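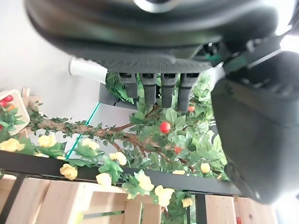 Dusting the fake greenery

I own more artificial plants than real ones and I'm not sorry. They don't die when I go to my sister's. What they do is collect dust, and the ones with finely cut leaves, like ferns, are the worst of the bunch. For those I use a hair dryer on the cool setting, held well back, and I do it out on the porch so the fluff doesn't land right back on the shelf.

A little tree with a brown trunk and lots of tiny leaves is a different job. Old soft makeup brush, start at the top, work down. If it's really bad, wipe the trunk with a damp cloth and leave the leaves for another day. I tried the salt-in-a-paper-bag trick once and was finding salt in October.

Plastic grapes, and how to get the shine back

My grapes live in a slatted pine crate, a green bunch and a dark purple one, and grease finds them if they're anywhere near the stove. Fill the sink with lukewarm water and 2 drops of dish soap (I buy Unanent, any mild one will do), swish each bunch by the stem for five minutes, then rinse and hang it over the faucet. Don't scrub! The color on cheap ones can come off on the sponge. And don't put the crate in the water with them — bare pine hates a soaking. A dry paintbrush between the slats gets the crumbs out.
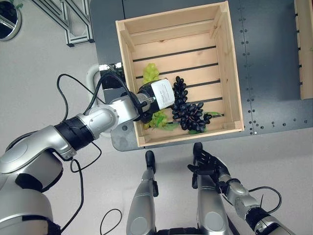

Filling a crate so it looks full

You need far less fruit than you think. Stuff the bottom with leafy stems, let them come right up over the sides, and nestle a few red pieces in among the green. Grapes go in last, because a bunch held up by its stem drops into place nicely and you can turn it until the leaf sits how you like. Dark ones next to pale wood are my favorite — they look so rich!

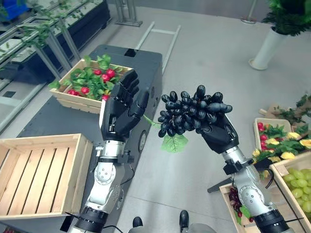
Putting it all away

Wrap each bunch in tissue, biggest at the bottom, and never store them in a hot attic. Mine went sticky up there one summer and I had to throw out the lot. A closet shelf is fine.

Mabli Meredith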